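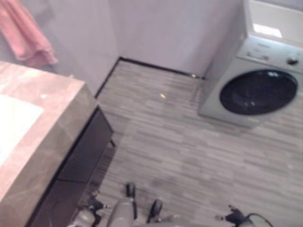
Home | Science | Body | Animals | How Stuff Works | Ask Us

HOW DOES A WASHING MACHINE GET THINGS CLEAN?
By the Flenwood Kids desk
Tuesday
Last updated: Tuesday, 4:30 p.m.

Mud on your socks. Ketchup on your sleeve. Into the machine, shut the door, push a button. Then what?

Quick answer: water, soap, and a lot of falling down.

Long answer, keep reading.

THE DRUM

Inside the machine there's a big metal bucket lying on its side. It's called the drum. It's full of little holes. Around it sits a second tub, no holes in that one, so the water stays in and your floor stays dry. (Mostly. More on leaks later.)

In a machine with a round door at the front, the drum turns like a wheel. Clothes ride up one side. Get near the top. Fall. Splat! Up again, splat again. All that dropping and rubbing knocks the dirt loose. Some drums have bumps inside to help lift the clothes. Look for them next time the door's open.

Machines that open at the top work a bit diffrently. Clothes get swished around in the water instead of dropped.

WHAT THE SOAP DOES

Water on its own is bad at grease. Try it. Butter on a spoon, rinse with cold water. Still greasy, right?

Soap and detergent are made of teeny tiny bits called molecules. One end likes water. The other end likes grease. So the grease end grabs the ketchup and the water end hangs on to the water. Then when the water goes down the drain, the grease gets pulled along with it. Bye, ketchup.

More soap does not mean more clean! Too many bubbles and the clothes just float around on a cushion. No splat. Itchy shirts too, from leftover soap.

THE SPIN

After the wash comes the rinse, with fresh water. Then the loud part. The drum speeds up. Really speeds up. Our tester machine at the Flenwood office goes around 1049 times in one minute on its fast setting. The clothes get pressed against the wall of the drum and the water flies out through the holes.

Same idea as a wet dog shaking. Or a salad spinner, if you have one.

That's why stuff comes out damp and not dripping. It still has to dry though.

WHY DO TOWELS TAKE SO LONG TO DRY?

Look close at a bath towel. Loops! Hundreds and hundreds of little loops of thread, sticking out on both sides. That kind of cloth is called terry. Loops make more room for water to cling to, good for you when you step out of the tub. Bad for drying. All that water has to turn into vapor and float off into the air, and a bunched up towel doesn't let much air in.

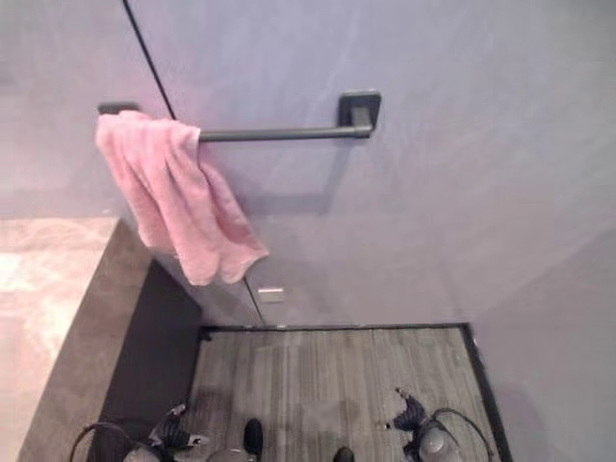
A pink towel on a dark gray bar. The folds have lots of terry loops tucked inside.

Try this. You need two washcloths the same size and a towel bar or a chair back.

1. Wet both. Wring them out.
2. Spread one out flat, nice and wide.
3. Scrunch the other one up.
4. Feel them after lunch. Then feel them at bedtime.

Which one dried first? Write it down. Then try it on a rainy day, see if anything changes.

WHY IS THE WASHER IN THE BATHROOM?

Depends where you live. Some homes have it in the kitchen, some in the basement, some in a closet. But a bathroom already has water pipes and a drain, so it's an easy spot. Reader mail from Edport says theirs is in the hallway, next to the coats. OK!

STAY SAFE

Never climb in a washing machine. Not even for hide and seek. Doors can shut tight. Keep pets out too, cats love a dark warm hole. And don't pull on the door while it's runing, many front doors lock so the water can't pour out. Puddle on the floor? Tell a grown-up, don't touch any plugs.

WORDS TO KNOW

Drum: the turning bucket with holes.
Detergent: soap-like stuff made for washing.
Molecule: a super tiny bit of something.
Vapor: water that has gone into the air.

Next week: where does the lint come from?

Back to How Stuff Works | Next | Print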